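Tres relojes y un cepillo

Llevo desde enero con el mismo problema y por fin tengo algo que contar. En la última entrada escribí que iba a ocuparme de la planificación, y un lector me preguntó por correo dónde quedó esa parte. Quedó parada. Antes de planificar nada tenía que saber si mis datos decían la verdad sobre el tiempo, y no la decían.

Para quien llega nuevo a este blog: trabajo con demostraciones de tareas de limpieza sobre una mesa. Una persona hace la tarea con una pinza de mano en cada mano, se graba desde la cabeza y desde las pinzas, y después mi código convierte todo eso en trayectorias que un brazo puede intentar seguir. La grabación la hace un programa que se llama Tellow. El visor es Flutby, y el planificador, que escribo yo casi entero, se llama Bellamy por razones que ya no recuerdo bien.

El síntoma

El síntoma era pequeño. En Flutby, cuando ponía la cámara de cabeza y la cámara de la pinza derecha una al lado de la otra, los dedos se cerraban primero en una ventana y un momento después en la otra. En una tarea de recoger y dejar un objeto esto casi no importa, porque la mano se para antes de agarrar y se para antes de soltar, y un error de tiempo en un momento quieto no se nota en la posición. Pero barrer es diferente. La mano va y vuelve, cambia de dirección muchas veces, y cada cambio de dirección es un lugar donde un desfase se convierte en milímetros.

Además, el contacto. Yo intento deducir de la imagen cuándo las cerdas tocan la superficie y cuándo están en el aire. Si la etiqueta de contacto viene de una cámara y la pose viene de otra, con otro reloj, el modelo aprende que hay contacto cuando la herramienta ya sube. Después el robot acaricia el aire con mucha convicción.

Mi primera idea fue mala: pensé que el desfase era constante. Lo medí a mano en una grabación, escribí el número en el archivo de configuración y me fui a comer contenta. En la grabación siguiente el número era otro.
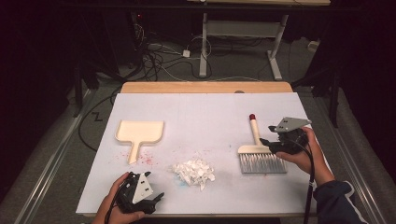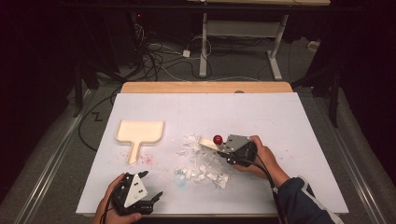
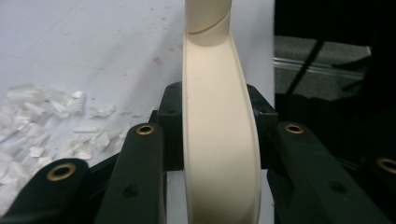
Las dos primeras son de la cámara de cabeza y la tercera de la cámara de una pinza.

De dónde venía el desfase

Las cámaras graban a 30 imágenes por segundo. Esto quiere decir que, incluso si todo lo demás es perfecto, dos cámaras sin disparo común pueden estar separadas por medio período en el mejor emparejamiento, o sea 16 milisegundos y un poco. Con esto se puede vivir. Lo que yo veía era más grande.

Después de muchas tardes separé el problema en dos partes. La primera: Tellow escribía la marca de tiempo cuando la imagen llegaba al proceso, en lugar del momento de la captura. Entre las dos cosas hay la exposición, la transferencia por USB, una cola y la decodificación. La cola es la parte fea. Cuando el disco está ocupado, la cola crece, y las imágenes salen de ella en grupo, con marcas casi iguales. En el peor episodio encontré una imagen que llegó 81 milisegundos después de su captura, y las siguientes venían pegadas a ella como coches detrás de un tractor.

La segunda parte era mía. En Flutby yo emparejaba las imágenes por índice. Imagen cien de una cámara con imagen cien de la otra. Ya sé, ya sé. Lo escribí el primer día para ver algo en la pantalla y se quedó allí, y mientras no se perdía ninguna imagen funcionaba. Cuando se perdía una, todo lo que venía detrás estaba corrido y el visor lo mostraba con la mayor tranquilidad.

Carola Gerlach, de Valtel, leyó mis gráficos y me hizo la pregunta correcta: ¿por qué la línea tiene dientes? Yo la miraba desde lejos y veía una línea inclinada. De cerca eran dientes de sierra, y cada diente era una vez que la cola se llenaba y se vaciaba. Le debo un café largo.

Lo que cambié

Ahora la marca se toma en el controlador, lo más cerca posible de la captura, y se guardan las dos: la del dispositivo y la de llegada. No borro la de llegada. Me sirve para ver la salud de la grabación, y si la diferencia entre las dos se hace grande, Tellow escribe un aviso en el registro del episodio.

Los relojes de los dispositivos no arrancan a la misma hora y tampoco andan a la misma velocidad, de modo que para cada cámara ajusto una recta: un desplazamiento y una deriva. El ajuste no usa mínimos cuadrados normales, porque los retrasos siempre van en la misma dirección. Una imagen puede llegar tarde, nunca antes de ser capturada. Entonces busco la recta que toca los puntos por abajo, la envolvente inferior. Es un truco viejo de la gente de redes y estoy un poco avergonzada de haber tardado tanto en encontrarlo.

Queda un retraso mínimo fijo que esta recta no puede ver, porque está en todas las imágenes. Para estimarlo uso el movimiento. Tomo la velocidad aparente de la pinza en la vista de cabeza y la comparo con el flujo óptico del fondo en la cámara de la pinza, y busco el desplazamiento que da la correlación más alta. La tarea de barrer es muy buena para esto, por la misma razón por la que era mala antes: tiene muchos cambios de dirección.

Hay un detalle que me costó. En la cámara de la pinza, los dedos y la pieza que sujetan pueden ocupar el centro de la imagen, y se mueven con la cámara. Para el flujo óptico son una cosa quieta, grande y con bordes muy nítidos. Si calculas el movimiento con la imagen entera, el resultado tira hacia cero. Puse una máscara para los dedos, que es fija para cada apertura, y otra para lo que está agarrado, que hay que estimar en cada episodio. Por ahora la segunda es muy simple: todo píxel que casi no cambia mientras el fondo cambia mucho. Una pieza clara delante de una superficie también clara confunde a mi máscara con facilidad. El blanco sobre blanco, otra vez. La mesa blanca da buena luz, pero a los fragmentos blancos que barremos encima les quita casi todo el contraste, y el segmentador los ve sobre todo por sus sombras.

También cambié el emparejamiento del visor, claro. Flutby busca ahora la imagen más próxima en tiempo corregido, y si no hay ninguna dentro de la tolerancia deja la ventana en gris. La primera vez que vi la ventana gris me asusté. Después entendí que esos huecos siempre estuvieron allí, tapados por la imagen equivocada.

Cómo está ahora

De los episodios viejos pude recuperar una parte. En ellos solo existe la marca de llegada, así que la envolvente funciona peor, sobre todo si la grabación es corta y la cola nunca estuvo vacía. Había 19 que no pasaron mi comprobación y los aparté en otra carpeta. No los he borrado, porque para entrenar solo la segmentación, que mira una imagen cada vez, sirven igual.

En los nuevos, el cierre de los dedos coincide en las dos ventanas hasta donde mi ojo puede decir, y la correlación tiene un pico estrecho en vez de la colina redonda de antes. No quiero dar un número de precisión. Lo que yo mido es la coherencia entre dos cámaras, y las dos podrían estar equivocadas juntas respecto a la pose. Para cerrar esto necesito una señal común, un LED o algo parecido, visible desde todas las vistas al principio y al final de cada episodio. La pieza está pedida.

Un párrafo sobre Bellamy, para el lector del correo. La idea es cortar cada demostración en fases: agarrar la herramienta, acercarse, pasada, levantar, repetir. El planificador elige la dirección de la siguiente pasada mirando la forma del montón y dónde está la boca del recogedor, y el control de bajo nivel hace el resto con una altura objetivo sobre la mesa. Para cortar las fases necesito el contacto, y para el contacto necesitaba el tiempo – por eso esta entrada llega antes que la otra.

La mano izquierda es todavía un asunto abierto. En mi modelo actual tiene un solo estado, «disponible», que cubre todo lo que no es sujetar el recogedor, y es demasiado poco. Cuando espera cerca del borde, el modelo no sabe si está por entrar o si ha terminado. Pienso probar con la distancia al mango y la apertura de los dedos como entradas separadas.

El código del ajuste de relojes lo limpiaré esta semana. Todavía tiene variables que se llaman recta2 y recta2_buena, y dos funciones comentadas en mi idioma materno con palabras que prefiero no traducir. Si alguien usa Tellow con la versión antigua de las marcas y quiere probar la envolvente con sus propias grabaciones, que me escriba y le mando el script como está.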